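# Pliltell community shop to move into former ticket office in June

The community shop in Pliltell will move to larger premises in June, following a decision by Skastordale Parish Council to grant a lease on the former ticket office in Station Road.

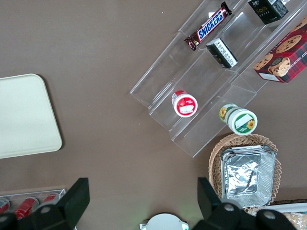 The lease runs for nine years and allows the shop to open seven days a week. It has traded from a single room behind the village hall since the closure of the last general store in the parish, and its stock has been limited by a shortage of shelving. Under the new arrangement the counter will be given over to small items bought on impulse or at the end of a visit, shown on clear stepped stands so that goods at the back remain in view. A Snickers bar on the top step and a tartan box of chocolate-chip shortbread are typical of the confectionery and biscuits to be sold in this way. Larger groceries will be kept on wall shelving supplied by Plastell, a shopfitting firm.

The council considered three applications for the building. The other two proposed a café and a storage unit for a cycle hire business. In its published decision the council stated that the shop had shown the clearest benefit to residents without access to a car, and that the nearest supermarket was 27 minutes away by bus.

Works to the building are expected to take most of the spring. The original ticket window will be kept and a level entrance formed on the platform side. The floor in the main room, which has suffered from damp, will be taken up and relaid. The contract for the works has been awarded to Gallardo, a building firm which carried out repairs to the village hall roof.

The shop will also extend its range of fresh food. Bread and milk will be delivered each morning before opening, and a chilled cabinet will be installed for cheese, cooked meats and ready-prepared meals. The parcel collection service will transfer to the new address without a break. Customers who at present place weekly orders by telephone will be able to continue to do so, and the minimum order for home delivery will remain unchanged.

Opening hours will be from 8 am to 6 pm, with earlier closing on Sundays and bank holidays. The present shop will remain open until the day before the move. Parking will be available for 30 minutes in the bays in front of the building, and a cycle stand will be provided beside the entrance.

Residents may view the plans at the parish office during normal hours. Comments on the proposed signs and outside lighting should be made in writing to the parish clerk by the end of the month. The council will consider them at its next ordinary meeting, which is open to the public and begins at 7.30 pm in the village hall.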